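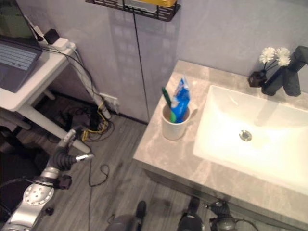
Chapter 9
Drawing Animals for Print

I learned to draw animals for the printed page by getting it wrong for a whole winter. A small press in Nulham had asked me for a set of marsh birds, to be printed in two colors on cheap cream paper, and I sent them the softest, fussiest pencil work you ever saw (I was very proud of the feathers). The proofs came back in March looking like somebody had breathed on them. Every gray I'd sweated over had turned into the same gray!

So this chapter is about drawing with the printer in mind. We've spent the last few chapters on bones, fur and the way weight sits on a leg, and you'll need all of that, but now I want you to think about what happens to your line once it leaves your table and gets shrunk, inked and pressed onto paper you didn't choose.

We'll start with scale. Most beginners draw at the size the picture will be printed, and I did too for years. Try working larger. My heron for the Flurkatham field guide was 162 millimeters tall on my board and came out at 40 percent of that in the book, and the wobbles in the neck pretty much vanished. The catch is that thin lines vanish too, so we'll do a few tests with pens of different widths before you commit to anything.

After that comes tone. You've got hatching, stippling, and plain solid black, and I'd like you to get friendly with the black first. Look at an otter in low sun and you'll find that almost half of it can go solid and it still reads as an otter. People get nervous about this. Go ahead and ruin some paper.

The last part of the chapter is on working to a brief, with two jobs of mine as the examples. The Parri calendar was easy, since they wanted hares and left me alone. The Jamura posters were harder – the client kept asking for a friendlier pike – and I've included the early roughs so you can see where I gave in and where I dug in my heels.

What you'll need: smooth white board, a soft pencil, a brush you don't mind abusing, black ink, and a ruler marked in millimeters. If you've got access to a copier that can reduce, use it often.

9.1 Choosing a Working Size

Before you draw anything, find out how wide the printed column will be and write that number in the corner of your board.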